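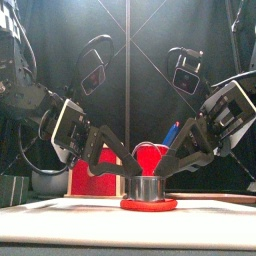

Kostetti: Frequently Asked Questions

What is Kostetti?

It's a tabletop stacking and swapping game played with small things most of us already have at home: a metal cup, a mini traffic cone, a bowl, whatever else turns up in the junk drawer. You draw a card, the card tells you what goes beside, under or on top of what, and off you go. We love it, and Thursday nights at Nerkerance get gloriously loud.

Do I need to buy a set?

Nope! The cards are free to print and the pieces are up to you. Plenty of people play with an egg cup and a pepper grinder. That said, a little cone is such a pleasure to play with (bright, pointy, a bit silly) that most regulars end up getting one.

What size should the cone be?

Small enough to pick up by the middle and still see the point. Ours stand 185 mm on the big practice table, but anything smaller is fine at home, provided your cup fits over the tip. 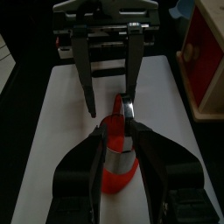
Go for one with a wide base if you have the choice. Narrow ones look very smart and topple the moment somebody leans on the table, usually in the last round when you're winning. Soft plastic is easier on your tabletop than the hard kind, too.

Does the cup have to be metal?

No, but oh, the sound of it! A short, straight-sided metal cup has a nice bit of weight and makes a proper clink. Enamel works well. Please leave glass in the cupboard. Paper cups are all right for a first try, though they blow over if there's a fan going.

How many cards are in the deck?

The current deck is called Plarnimo and has 500 cards, which sounds like a lot until you've played every week for a winter. You don't need them all at once. Pull 7 for a short game and keep the rest in the box.

What's a Tichý?

The hardest move in the game, and my favourite. You stand the cone up, rest the cup on its point with the opening down, and let go. It has to stay put while everyone at the table says "Tichý" out loud, together. If it falls, the next player gets your card.

Can I use both hands?

Yes, always. One to steady the cone and one for the cup is the usual way, and it's how we teach it. Some players like to try it one-handed once they're comfortable.

What sort of table is best?

Plain, flat and light-coloured if you can manage it. Dark pieces vanish on a dark tabletop. Tablecloths are trouble, so take yours off first.

How do I look after the pieces?

Warm soapy water and a tea towel. Dry metal cups right away or they'll spot. Cones with a reflective band shouldn't be scrubbed there; the band dulls. Don't store anything inside the cone, either, you'll forget it's there. (I found a missing die in mine in February.)

Where do the printable cards live?

On the downloads page, under sheet code 1328. They're black and white, so any home printer will do. If a page comes out cropped, set the scaling to "fit" and try again.

Can I send in my own card ideas?

Please do! Send them to Fionnuala Hanrahan through the contact form. She tests every one on her own kitchen table before it goes in the deck, and she's especially keen on new ones for the bowl.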